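Speaker notes – Aren sorting cell, working rules
Breltstead session, 3 p.m. slot

Start with the rule sheet. It has 6 rules and fits on one page. Read the first one out: write the item classes down before any run. Cans, balls, cloths, small toys. Joseph and Clavirard used different class names last August and the logs could not be merged.

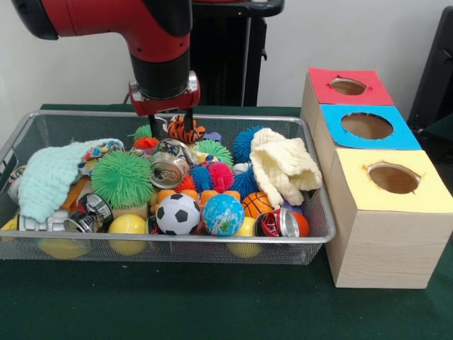
Rule two, fixed picking order. Cloths can snag, so agree on when they get picked and keep to it. Hands stay out until the arm is stopped.

Rule three, failed grasps. Log every one, even if the retry works. Our last set was 500 attempts and 195 had no failure code – show the table, don't read it.

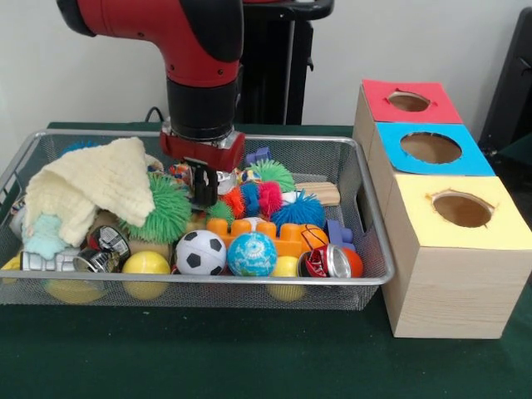
Rules four to six go quickly. Same basket position each run, box tops checked for tears, one person signs the log. Leave time for questions on stop distances.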